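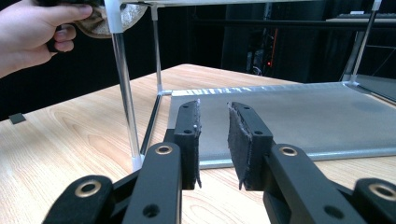
Dredel has added a two-level tabletop rack to its range of small-space laundry and storage goods. The Lestance rack is an open frame of thin rods and corner connectors, made for towels, gloves, toques, tea towels and other small pieces that don't need a full-sized clothes horse. It goes on a table, a bench or the top of a washing machine. Bulky items take up the most rail, and a fleecy cloth like the beige one held beside the white corner connector should be hung singly, with a gap on either side. Flat items can be doubled up once they are nearly dry.

The rack will be sold through the Dredel website and at 51 independent hardware and housewares shops across the country. Orders open today. The first run is 1,000 racks.

Dredel began work on the rack after a mail survey of its existing customers. The company received 2,705 replies. The most common complaint was that small knitted and fleece items ended up on chair backs, door handles and radiators, and the second was that floor-standing racks were too large to leave up in an apartment.

"People told us they owned a big rack and hated getting it out for one pair of gloves and a hand towel," said Inês Morais, product manager at Dredel. "We wanted something you could leave out on the table all winter and still put your mail underneath."

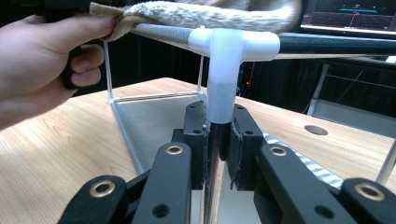

Towels were the harder part of the design. A folded towel puts its weight on a narrow section of rail, and on early versions the top rods turned in their sockets when one side was loaded more than the other. The production connector has a deeper socket and grips the rod along more of its length. Customers assembling the rack should push each rod in until it stops. A rod that still turns by hand has not been seated.

Dredel recommends folding hand towels once over the long rail, with the shorter side facing out. Bath towels can be hung on the rack but should be folded in thirds first. Bath sheets are too heavy and should be dried elsewhere.

Gloves and mitts can be laid on the fabric top or draped over a corner with the cuff open. Wool pieces should be laid flat on the top panel and turned once. The lower shelf gets less air and is better used for things that are already dry, such as folded cloths waiting to be put away. 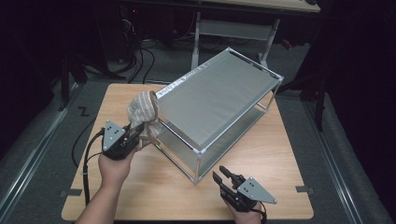 BROLLTHORPE, Ontario, Apr 2, 2025 – Dredel today announced the release of the Lestance tabletop rack, the first product from its Sequeira line of household storage. Further pieces in the line, including a narrow version for window ledges and a replacement shelf set in darker colours, are planned for August.

The finished rack has a fabric panel across the top and a second fabric shelf below, both in grey. The sides are left open so that items can be reached from any direction. The panels come off for washing on a cool cycle and should be refitted while slightly damp, when the fabric has a little more give. They should not go in the dryer.

Before settling on the final dimensions, Dredel lent racks to 200 households for a winter. Most of the changes that followed were minor. The corners were rounded after several people reported snagged knitwear, and the lower shelf was raised so that a shoebox could slide beneath it. A request for wheels was considered and dropped.

"The corners took longer than everything else put together," said Sinan Erdem, who led the design work. "A square corner is easier to make, but it catches on a loose stitch every time. Once we rounded them we had to change how the shelf fabric attached, and that meant redoing the shelf."

The rack is shipped flat and needs no tools. Instructions are printed in English and French. Rods, connectors and shelf panels can be ordered separately, and retailers may stock the connectors as single items.

Shops wishing to carry the Lestance rack should contact the Dredel trade desk in Brollthorpe. Sample racks are available on loan to retailers, with return shipping paid by Dredel.

Media contact:
Inês Morais
Product Manager, Dredel
Brollthorpe, Ontario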